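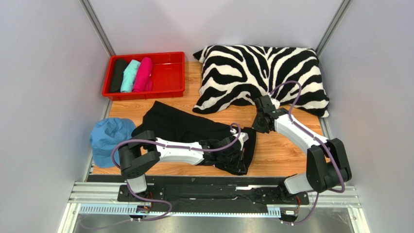 Konrad Żak replied:
Fold width has to come from the tray, measured inside the rim. If you fold to whatever width the garment suggests, the rolls come out at different lengths and the short ones rotate when you pull the one next to them. Measure front to back, subtract half an inch, fold to that, then roll.

eylulcanpolat wrote:
Agree on the width. Disagree on half an inch. With a ribbed sidewall you lose a little on each side and the fabric catches on the ribs when you lift. I subtract a full inch for anything knit.

Konrad Żak wrote:
A full inch leaves the roll short enough to slide. Knit compresses. Half an inch is enough if the roll is tight.

eylulcanpolat wrote:
If the roll is tight it also creases. That is the tradeoff and it depends on whether the tray goes on an open shelf or gets packed in something. Which is it? The thread title only says "Rolled clothes in shallow tray, order of loading."

ferhat_o (thread starter) wrote:
Open shelf. Closet is a Wakdale unit with fixed shelves, 9 inches clear between them, so a shallow tray fits with hand room over it and a deep bin does not. The tray is red plastic with a raised rim. I load from the left end and keep the rolls side by side with the ends facing out. Three are in so far: black, teal, hot pink. The right half is open.

The questions are:
Does the order matter if everything is the same type of garment?
Should the bulky black piece go in the tray at all, or be folded flat?
What do people do with soft items that do not roll, such as a cap or a throw pillow?

Nazmiye Öztürkmen wrote:
Order matters for access and for pressure. The roll at the closed end is held by the wall on one side and the next roll on the other. The last roll in the row is held on one side only, and it relaxes. Put your loosest fabric at the wall and your stiffest last. Color order is a separate matter and does nothing for stability.

As for the flat piece, lay it out fully before deciding. A bunched garment looks about twice its real volume. Smooth it, match the seams, and fold it in half lengthwise. If the folded stack is thicker than the existing rolls are wide, it does not belong in the same tray.

ferhat_o wrote:
Thanks. I have been loading by how often I wear things, most worn on the right. I can reverse it.

Konrad Żak wrote:
Do not reverse it. Frequency of use is the correct criterion for a closet. Pressure only matters if the tray moves. His sits on a shelf.

Nazmiye Öztürkmen wrote:
It moves every time he pulls it out. A shallow tray under a fixed shelf has to be pulled forward to reach the back. That is a start and a stop, and the last roll takes it.

Konrad Żak wrote:
Then add an end stop. A piece of stiff cardboard cut to the inside height of the tray, folded into an L, placed against the last roll. Move it right as the tray fills. This costs nothing and lets you load in any order.

asli_yk wrote:
I use the cardboard L and it works on a smooth floor. On a textured floor it stays put. On a glossy one it creeps, and I had to put a strip of shelf liner under the foot. Mine is a Trurkura drawer insert, not a tray, but the floor is the same kind of slick plastic.

On the pillow: it should not be in the system. Throw pillows go on the bed or on the top shelf, standing, with the corners pulled out. A pillow stored under or behind clothing takes the shape of whatever is pressing on it, and you end up fluffing it before every use. I also would not sort clothing next to one. Fabric drags across it and the lower edge always ends up on top of a sleeve.

ferhat_o wrote:
It does get in the way. I tend to lean it against the wall while I work on everything else.

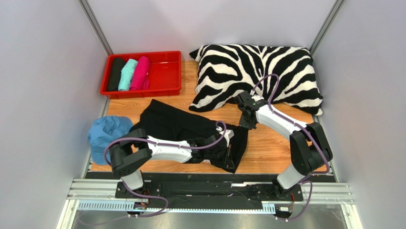 Black, teal and hot pink rolled at the left end of the tray. Black garment still to do.

eylulcanpolat wrote:
First recommendation is to clear the working surface. You want one garment on the floor at a time and a margin on all sides equal to the width of your hand. The cap and the pillow both take up that margin. Move the pillow out completely and you have the whole back right area for smoothing.

Second, the tray is in a good spot. Back left, long side to the wall, open half toward you as you work rightward. Leave it.

Nazmiye Öztürkmen wrote:
Seconding all of that except the tray position. If he is right-handed, the finished roll travels across the body to get to the left end. I keep the tray on the dominant side.

eylulcanpolat wrote:
For three or four garments the travel is irrelevant. For a full laundry load I would agree with you.

Konrad Żak wrote:
Sequence for the black piece, assuming average weight cotton or a cotton blend:

Spread it with the waist or collar edge away from you. Smooth from the middle outward with a flat hand. Do not pull on the hem, which distorts the grain on knits. Fold lengthwise until the width matches the tray depth minus your allowance. Start the roll from the heavier end. Keep the edges even for the first two turns, as any offset there grows with every turn after. Set it down seam side under.

If it telescopes to one side, unroll and start over. Pushing the end back in with a palm only hides the problem inside the roll.

asli_yk wrote:
Why the heavier end first? I start at the hem on everything.

Konrad Żak wrote:
A waistband on the outside of a roll gives you a ridge and the next roll does not sit flush against it. Inside, it acts as a core.

asli_yk wrote:
A waistband in the middle also makes a roll with a hard center that will not compress. I have sweatpants at 400 grams and the waistband-first roll is wider than the hem-first one. I measured both. It was a half inch difference, and in a shallow tray the top of it stands over the rim.

Konrad Żak wrote:
For elastic waists with a drawcord I can believe that. For a plain waist I have not seen it.

Nazmiye Öztürkmen wrote:
Both of you are describing different garments. Try one of each and keep whichever stays under the rim. The rim is the limit that matters under a fixed shelf.

ferhat_o wrote:
What about the cap? The crown is soft and crumples to one side.

eylulcanpolat wrote:
Do not put it under anything and do not fold the crown. Stuff it lightly with a pair of socks and set it opening down at the open end of the tray, or hang it. If it goes in the tray it can double as the end stop until you have enough rolls to fill the row.

Konrad Żak wrote:
A soft cap is not an end stop. It has no resistance at all. Use the cardboard and put the cap on the far side of it.

eylulcanpolat wrote:
With three or four rolls in a tray that slides a few inches, resistance is not a serious requirement.

asli_yk wrote:
There is also the Ağca divider set, which clips to a rim if the rim is thin enough. Check the lip thickness first. I returned mine over that.

ferhat_o wrote:
Lip is too thick for clips, I looked at those in July. I will do the cardboard with a strip of liner, keep the order by use, and roll the black one both ways to compare against the rim. The pillow goes back on the bed.

Nazmiye Öztürkmen wrote:
Post the two widths when you have them. Same tray depth, same number of lengthwise folds, or the comparison is useless. And say what the waist is.

Sturkuvum moderator note: moved from General Storage to Closets and Drawers. Please keep divider recommendations in the pinned thread.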